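About us

Dirnavura is a small company in Vumthorpe. We teach robot arms to do household and laundry jobs by showing them how. A person takes hold of the controls, does the job through the robot, and the movements are recorded. When there are enough recordings, they are used to train the software that runs the arms by itself.

We started in a rented unit on the Asham road with one pair of arms and a table. We now have 17 people, most of whom spend at least part of the week at the controls. Nanami Nakajima set up the company and still records her share.

What we do

Our customers are laundries, care homes and firms that make robots. They send us a task and we break it down into parts that a person can repeat. We agree with them what counts as finished, then we record it. For a towel, that might mean the corners meet to within a finger's width and the cloth is left flat.

Folding is the work we are best known for. A towel never lands the same way twice, so there is little point in writing down a fixed set of movements. The person at the controls has to look, choose an edge and pull it straight, using two arms that have no sense of touch to pass back.
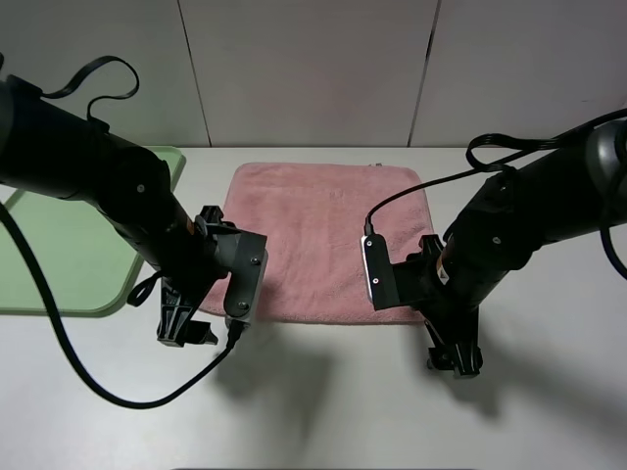 Ishida, after a first morning at the controls, wrote in the visitors' book: I kept wanting to smooth the cloth with my palm and there was no palm. By lunch I had stopped trying and was using the sides of the grippers. My folds were still worse than my son's.

We ask all new starters to write something down on their first day, as people forget quite quickly what they found hard.

How a session runs

Each session is done in pairs. One person drives the arms and the other watches the table, puts the cloth back between attempts and notes anything that went wrong. They swap after 24 attempts. We found that longer turns gave us slower and sloppier recordings.

Before each attempt the cloth is set out differently. It may be bunched up, half open or turned over. The light stays the same during a session, and so does the table.
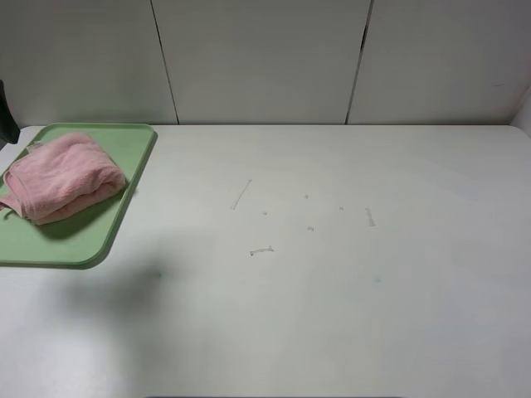

The driver may stop at any point. A stopped attempt is kept, marked as such, and stored apart from the finished ones. We also keep attempts where the driver dropped an edge and picked it up again, as long as the fold was completed. Customers used to ask us to take these out. Most of them now ask for more.

By the end of May our towel set stood at 3,198 finished attempts, with a further 687 marked as recovered. Both are checked by someone who was not in the room.
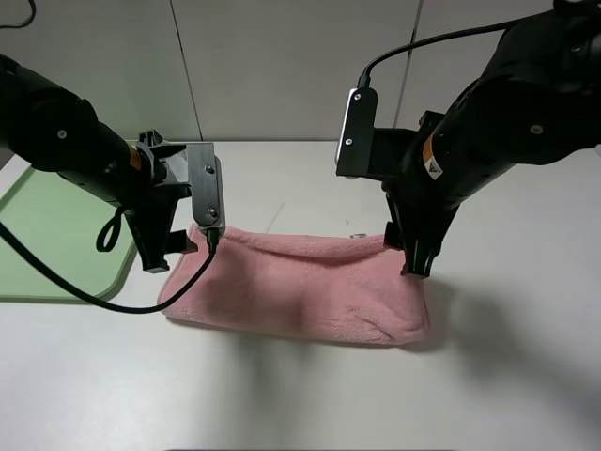 Working here

You do not need a background in robotics. We look for steady hands, patience and a willingness to write clear notes. Training takes two weeks and is paid. Shifts at the controls are kept short, and the rest of the day goes on checking recordings and preparing tasks.

Visits and enquiries

Customers are welcome to come to Vumthorpe and try the controls before placing an order. Please arrange this with the office in advance. If you want a cloth of your own recorded, bring at least six of the same kind, washed once.

Page last updated 2020-09-10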